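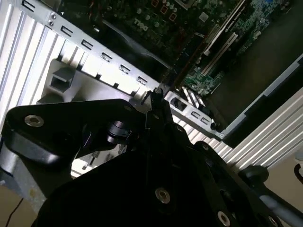 L'atelier de réemploi informatique Trindade, questions fréquentes

Bienvenue à l'atelier ! On y redonne du service à des ordinateurs que les bureaux ne veulent plus, et on adore ça. Un boîtier Dell ouvert, pour nous, c'est déjà une bonne matinée qui commence – on regarde ce qui se garde, ce qui se remplace, et à qui la machine pourrait convenir. Voici ce que vous nous demandez le plus souvent.

Quels appareils acceptez-vous ?
Les tours, les portables, les écrans plats et les claviers, même incomplets. Pas d'imprimantes, pas de téléviseurs. Depuis mars, nous prenons aussi les petits serveurs et c'est un vrai bonheur à remettre en route !

Mes données seront-elles effacées ?
Oui, toujours, avant toute autre opération. Le disque qui refuse l'effacement est percé sur place, et vous pouvez demander une attestation au comptoir.

Quel système installez-vous ?
Une distribution Linux légère, en français, avec une suite bureautique et un navigateur. Vous préférez autre chose ? Dites-le à la réservation, on en discute volontiers.

Combien coûte un ordinateur reconditionné ?
Une tour complète est à 100 euros, écran compris. Les portables varient selon l'état de la batterie.

Y a-t-il une garantie ?
7 mois, pièces et main-d'œuvre. Gardez bien l'étiquette Vivov collée sous l'appareil, elle porte le numéro de suivi.

Puis-je apprendre à réparer moi-même ?
Mais bien sûr ! Les séances Clakent sont ouvertes aux débutants, dès 14 ans, tournevis fournis. On y démonte, on y remonte (parfois deux fois) et on repart avec une fiche pour continuer à la maison.

Comment déposer du matériel ?
Au comptoir, entre 10 h et 17 h. Au-delà de cinq appareils, écrivez-nous avant de passer.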